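Imley Opens Registration for Its Fall Season of Community Suppers in Brevley

Six neighborhoods will take turns hosting, with the first table set at the old Montoya schoolhouse 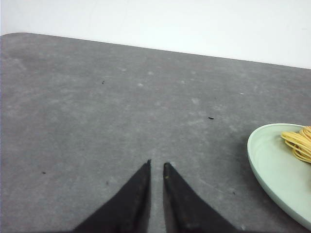
BREVLEY, August 30, 2022 - Imley, the neighborhood supper club that has been bringing people in Brevley together over a hot meal for the past seven years, is delighted to announce that registration is now open for its fall season. There will be six suppers this time, one in each of the neighborhoods that wrote in over the summer asking to host, and every one of them will have room for 24 guests. The evenings are open to anyone who lives or works in town, whether you have been coming since the very first pot of soup or have only just unpacked your boxes and are still learning which street is which.

The season starts at the old Montoya schoolhouse, where the kitchen was put back in working order in July after a long stretch of waiting on parts (our thanks to everyone who kept asking about it so kindly). From there the suppers move across the river to Corkik and then work their way back toward the center of town. The full list of addresses will be sent to guests when they sign up, along with a note on parking, which can be tight near the schoolhouse when there is choir practice.

"I grew up in a house where you never quite knew how many people would be there for dinner, and my grandmother would just keep adding water to the beans," said Jalen Pennington, director of Imley. "That is still more or less how I think about these suppers. We do ask people to register now, so that we can shop properly, but the feeling is the same. You come in, you sit down next to somebody, and by the time the bread has gone around you know where their kids go to school and what they think of the new bus route."

As in past seasons, each supper is planned by cooks from the host neighborhood, who choose the dishes and share the recipes afterward for anyone who wants to try them at home. Montoya has settled on a chicken and rice dish with pickled onions, a big green salad and a plum cake that took two rounds of testing before everyone agreed on the amount of cinnamon. Corkik is keeping its menu to itself for now, apart from a promise that there will be dumplings. A meatless plate is offered at every supper, and guests with allergies are asked to say so on the form so the cooks can plan ahead.

There is one change to the way the evenings run. Doors will open a little earlier than they did in the spring, so that families with small children can eat first and head home in good time for bed, while those who like to linger over coffee can do just that. Several guests suggested this last season, and we are glad to give it a try.

Suppers are paid for by whatever guests feel able to give, and there is no set price and no one checking at the door. Imley also welcomes gifts of produce from home gardens - squash, apples and late tomatoes are all very useful in the fall - which can be dropped off on the afternoon of each supper.

"If you have been meaning to come and have felt shy about walking in on your own, please come anyway," Pennington said. "Tell whoever greets you that it's your first time and they'll find you a seat with good company."

Registration forms are available at the Brevley public library and at the Imley office during regular hours. Seats are given out in the order that forms come in, and a waiting list will be kept for each evening.

About Imley

Imley is a community supper club based in Brevley. It holds shared meals in the spring and fall and runs a small lending shelf of cookbooks and large pots, open to all residents.

Media contact: Jalen Pennington, Imley, Brevley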